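Review: Faketti hand-held gripper and the Henomeck collection method
21 August 2019

Our group bought two sets of the Faketti gripper in spring, and I have used it almost every working day after that. My colleague Ailbhe Ó Riain asked me to write down my opinion before we order more, so I put it on our page for other labs which are thinking about the same purchase.

The gripper itself is only half of the product. The other half is the Henomeck method, and I think a review must speak about both. In the method, a person does the task by hand with the gripper and the policy is trained on these recordings. No robot arm is needed until the test day. The paper claims that such a policy can be moved to an arm with the same fingers and no extra arm data. I was doubtful, and I am now less doubtful, with some conditions that I explain below.

First the hardware. The body is gray and smooth, and the edges do not hurt the hand in a long session. The fingers carry dark pads with a mesh cover, and they come together in a V shape. This shape is good for bottles, cables and zippers. For flat things, such as a sheet of paper on a table, it is poor, and I lost much time before I accepted that. The pad covers are the part which wears out. We changed ours after 283 recordings, and it would be fair if the seller put a spare pair in the box. He does not.

The second thing to know is that the method wants variety of places more than variety of objects. The authors are strict on this point, and they recommend to leave the lab table as early as possible. We followed the advice and recorded in larger rooms, with people walking and talking, with bags on the floor and daylight from the windows.
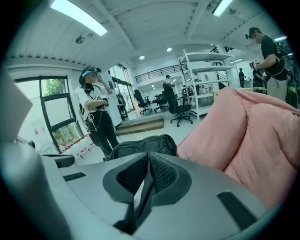
Our numbers are small, but I give them anyway. We made 1,119 recordings in total. From these we trained three policies with the same settings: one with only table recordings, one with only the large rooms, and one with both. Each policy had 60 trials on the arm in our second lab in Stoltton, where no recording was ever made. The task was to pick up a soft bag by its handle and put it in a box.

The table policy succeeded 17 times. The large-room policy succeeded 38 times, and the mixed one 41 times. Between the last two I would not claim a difference. Between the first and the others the difference is clear to me, and it agrees with the direction of the paper, although our success is lower than what they report. Sorcha Semple, who ran the trials, thinks the reason is our arm, which is slower than a human hand. The policy closes the fingers too early when the arm is still on the way. She added a delay of 3 frames and the worst cases disappeared, but we did not repeat all the trials with it, so please do not take this as a result.

Now the weak points. The software for aligning the recordings is difficult to install, and the manual was written for an older version. When the hand moves fast, tracking is lost and the complete recording is thrown away, even if only one second is bad. I asked for an option to cut it and received a polite answer without a date. The weight is acceptable for one hour. After two hours my wrist is tired and my movements become lazy, and I can see this later in the data.

We also tried the Nugroho gripper for two weeks. It is lighter and its software is much easier, but the fingers bend sideways under load and the recorded opening width was not reliable for us. For teaching students I would choose Nugroho. For training a policy I stay with Faketti.

I give it four stars from five. I take away the one star for the software and the missing spare covers. We will order two more sets, and Sorcha will repeat the trials with the delay when the arm is back from service.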